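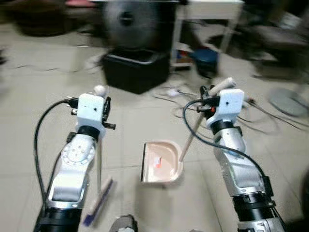 So I finally did the Bastar Street Sip & Snack, the one my coworkers have been going on about since last summer, and my feet still hurt. You pay at the first bar, they hang a punch card around your neck, and then you have the whole afternoon to wander between the places on the list and get it stamped. The guy doing check-in told me they'd sold 1,092 cards, up from 778 the year before, and I believe him, since it felt like every one of those people was ahead of me in line for a pretzel.

We started at Jullis, mostly because it opens onto the corner where the bus lets you off. Their pairing was a root beer float with a shot of bourbon in it and a paper cone of caramel corn on the side. Great idea, very sticky. By the time I'd worked out how to hold both, the float was down my wrist and my card was glued to my shirt (it stayed there all day, so at least I never lost it!).

Tanguy was my favorite by a mile. It's a narrow little place with a long bar and about as much elbow room as an airplane, but the people pouring were so cheerful about it. They did a sour cherry thing with gin, and you got to pick a handful from the candy jars by the register. I went for the chili mango chews and regretted nothing. My sister picked black licorice, which is just who she is.

We got to talking with Spyros Begović there, who runs the crawl along with his cousin. He used to tend bar up the street and said the first one was basically a birthday party that got loose. They had four bars, one stamp and a bag of gummy worms from the gas station. Now they get permits and everything. He wants to cap it at 1,000 next August so the smaller bars can breathe a little, and having been squashed against Tanguy's jukebox for half an hour, I'm all for it.

The low point was Hedadard. The line went out the door and past the dry cleaner, and when we finally got in, around 4, they were out of the salted chocolate thing everyone had been talking about. We got a light beer and a fun-size candy bar instead. Come on! They stamped the card, and the patio out back was nice and shady, so we sat there longer than we meant to and split some fries with a bachelorette party from Ohio.

If you go, eat a real lunch first. I had a banana, and that was a mistake. Bring cash too, because the card covers the pairings but not tips, and the machine at Jullis was down. And wear a shirt you don't love. Mine's been through the wash twice and there's still a float on it.

Full cards get you a pint glass at the last stop. I got mine, and my sister left hers on the bus.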